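Kustura bench log -- robotics club, Flondale
Saturday, June 18, 2022
by Sanne Mertens

Short session, room closes early. Picking up from the grocery task, same layout as before so we can compare.

Gripper offset first. Was still wrong in the config from March, somebody (me) saved over the good one. Fixed, commited, old file renamed so it doesn't happen again. Closing force down to 13 on our own scale, the higher setting made the arm fault out when the fingers met anything hard.

Order for today: peppers, then egg, then bread. Everything goes to the yellow basket. Green pepper first. It's lumpy, so where the fingers land matters more than I figured -- coming in tilted from the left, closing on the upper part. Straight down approach is still in the script but commented out.

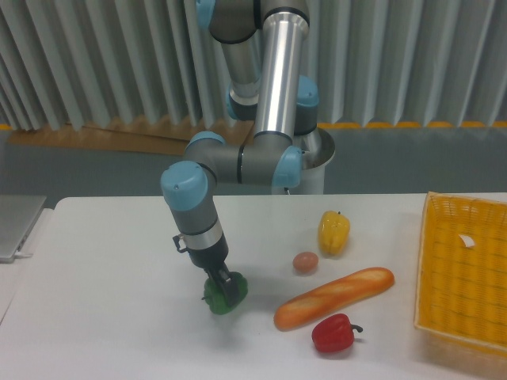
Noreen Baloch: I'd leave the force alone for the egg and slow the approach instead. Half our trouble at the Clirkport meet was speed, the arm came in fast and knocked things before the fingers even closed. Also please log the wrist angle every time, not only when it fails. I can't plot half a table.

OK, fair. Wrist angle now gets written on every attempt. Log was at row 114 when I changed it, so anything before that has gaps. Don't average across.

Baguette is the one I don't like. Long, and if you grab off center it swings. Want to try grabbing near the middle, across the crust, then turn before the basket or the ends will catch on the rim. Needs a new waypoint. Qureshi script has something simlar for the ruler test, steal that.

Yellow pepper: upright, so the stem is in the way from above. Side grab? Check clearance to basket.

To do
- waypoint for bread
- 2 speeds in config, slow one for egg
- re-run table height calibration, left side reads low
- ask Noreen for plot template
- label the spare fingers!!

Stopped mid-list. Config is pushed, branch is "grocery-b". Don't merge yet.

2 comments | 13 shares

Recent entries
Gripper offset, again
Clirkport meet: what to pack
Ruler test notes (Qureshi)
Reading the fault codes
New members start here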